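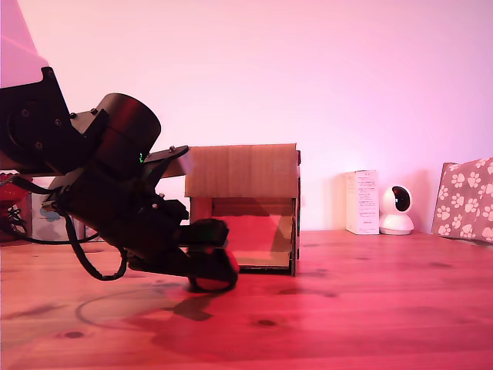 Ticket: Ultbridge extender drops connection in back room
Status: Reopened by customer
Product: Ultbridge wall extender, with Prodeck router
Provider: Gekden

Problem as first reported

Connection in the back room goes down every evening, normally between 7 and 9. The light on the extender stays green the whole time. Phone and laptop both say "connected, no internet". It comes back by itself after 11 minutes or so, except when it doesn't, and then I have to pull the plug.

The extender was bought in August and worked for most of a month. The router is a Prodeck and lives in the hall. The laptop is a Matsuda, four years old, never any trouble anywhere else in the house.

Already tried before opening the ticket: restarting everything, different socket, different phone. Please don't ask me to restart everything.

Update 1

Was asked to restart everything. Did so, in the order given (router, wait 2 minutes, extender, wait, laptop). Down again at 19:50.

Also asked to confirm that the light was green. It was green. I don't believe the light tells anyone much. I unplugged the router completely and the extender went on showing green for a good while before it changed its mind.

Update 2

Told to run a speed test from the hall and another from the back room. Hall: 40 Mbps. Back room: 11 Mbps when it's working, nothing at all when it isn't. I was then told that 11 is "within the expected range for an extended network". Possibly so, but I didn't open a ticket about 11. I opened it about nothing.

The firmware page says "up to date". It gives no version number and no date, so I'm taking its word for it.

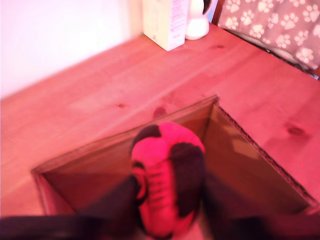
Blagoje Matić replied that the pattern pointed to congestion on the wireless channel, as evening is when the neighbours are at home, and asked for the router to be moved from automatic to a fixed channel. He also wanted the event log from the Prodeck, covering one full evening with a dropout in it, and said he would keep the ticket open until he had read it.

Update 3

Channel fixed at 11 as instructed. Two evenings without a dropout, and I was ready to apologise. Third evening, down at 20:10.

Log attached. I'm no expert, but there is a line that turns up just before each dropout:

DHCP lease renewal – no response from client

followed by the extender being handed a new address. The same line appears at lunchtime, when the house has hardly any traffic and the neighbours are presumably out. The laptop is switched off then, so I'd never have noticed. I find the congestion theory hard to square with that.

Gekden, when I rang them, said the line was clean and it must be the extender. The Ultbridge help page says to contact your provider. I mention it for completeness.

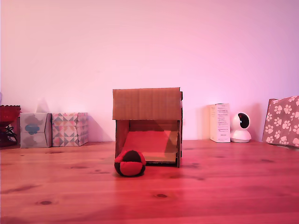 The latest email from support goes back to signal strength and attaches a list of things that may be weakening it in the back room: mirrors, fish tanks, foil-backed insulation, metal shelving. I've been through it. Plain wall, wooden table, and I decline to believe that a little cardboard house with a cushion in it, or a red and black fabric ball, is bringing the internet down at ten past eight. The extender reports good signal right through the dropouts, and the log says the two boxes stop agreeing on an address. I'd like someone to deal with the log line.

Update 4

On my own initiative, gave the extender a reserved address in the Prodeck settings (LAN, then Address Reservation, then Add). The first attempt wouldn't save until I'd deleted the old entry for the same device. Four evenings so far with no dropout.

I'm not calling it fixed. The channel change looked fixed as well – for two evenings. Please leave the ticket open, and please don't send the satisfaction survey again.

Still waiting for an answer on:

Why the extender fails to renew its lease when signal is good
Whether the firmware really is current, with a number
Whether I can put the channel back to automatic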